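Section 4. Hanging patterned wallpaper in a small space

Applies to: paste-the-wall papers, including the Mernia florals and other large repeats.

Most wallpaper instructions are written for a long, straight wall with one window in it. Small bays and alcoves are harder, and the leaflet in the roll will be little help. Big repeats such as bows, lattices and roses also show every mistake at a corner.

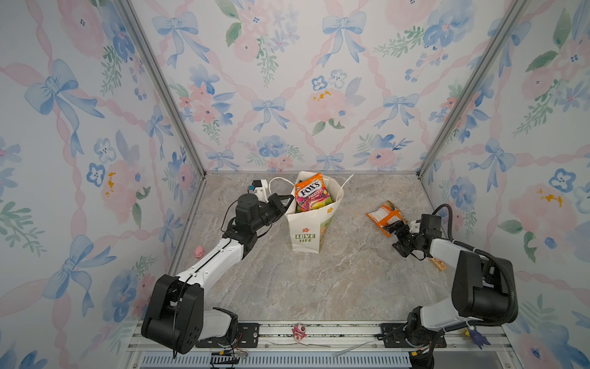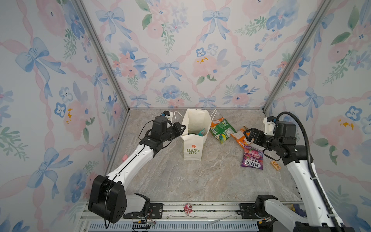 Ribbon bows and flowers on three sides, marble-patterned floor.

4.1 Before you start

1. Check that every roll carries the same batch number. If the shop says 129 and 241 are "as good as the same", ask for a swap. They may look the same under shop lights. They seldom do at home.

2. Work out how much paper you need from the drop and the repeat, not from the chart on the label. The chart assumes a plain paper. With a large repeat you can lose a good part of each length to matching.

3. Wash the walls with sugar soap, rinse, and leave them to dry overnight.

4. Size any bare plaster. Sumex sell a primer they call "universal". I have used it on old plaster and would still put on two coats.

Note: "Peel and reposition for up to an hour" is printed on a good many packets. Allow yourself ten minutes and be glad of anything more.

4.2 Marking out

5. Find the middle of the back wall and draw a plumb line there. Do not measure from a corner, however straight it seems. Check it with a level.

6. Hold a dry length against the line and decide where the main motif should fall. Half a bow at the top looks like a mistake even when it was planned.

7. Mark the top of the repeat on all three walls in soft pencil. Ballpoint comes through the paper, whatever the paste maker tells you.

4.3 Hanging

8. Cut the first length with 5 cm spare at top and bottom.

9. Roll paste on to the wall a little wider than the paper. Thin patches are what cause lifted seams, so go over it twice.

10. Hang the first length to the plumb line and smooth from the middle outwards with a brush. The plastic tool in the Hubmann starter kit leaves shiny tracks on matt paper. A clean brush costs very little.

11. Work out towards each corner, matching at eye level first. If the pattern drifts, let it drift near the skirting.

Caution: Turn off the electricity at the board before loosening any socket plate. Switching off the socket itself is not enough.

4.4 Corners

12. Never fold a full width round an inside corner. Measure at the top, middle and bottom, take the widest figure and add 12 mm. Cut the length to that.

13. Take the narrow strip round on to the side wall, then draw a new plumb line for the offcut and overlap the two.

14. Accept a small mismatch here. Leaflets promise an "invisible join". Regula Hofstetter, who checked these steps for us on her own landing, got close on the left and not very close on the right - and she has papered more rooms than I have.

15. On a vinyl-faced paper, use overlap adhesive at the join. Ordinary paste will not hold vinyl to vinyl.

4.5 Trimming and drying

16. Trim with a new blade for every length. Snap-off blades are cheap and torn paper is not.

17. Wipe paste off the face at once with a damp sponge.

18. Keep the heating low and the windows shut until the next day. Small bubbles usually go down by themselves. Leave them alone until then, and slit only those that remain.

For borders and dado joins, see section 5.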